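The Bed That Is Never Flat

By Tamara Marinescu

In my first apartment I ironed the duvet cover. It took me the best part of an evening, and by the morning it looked like I had slept inside a paper bag. I was 26 and very serious about bedrooms.

Now I have a large white duvet from Nunora, which cost me 329 dollars in March, and I do not iron anything. I pull it up, I shake it 3 times from the foot end, and I go to make coffee. 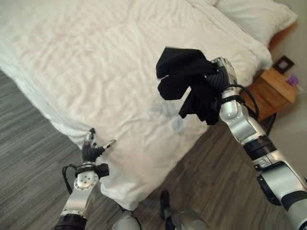 519 words in the print edition · Short version, 1 min

A white duvet shows each wrinkle, and on a big bed the corner likes to hang down almost to the floor. With gray planks under it and a honey-colored nightstand beside it, I find this quite pleasant to look at. The wood makes the white less cold.

If you want a smoother bed, hold the two far corners inside the cover before you shake. Folto makes small clips for this. I tried them and lost one in the wash.

Small marks are a different matter. I put a little dish soap on them the same day, with cool water, and wait until evening before I wash the whole cover.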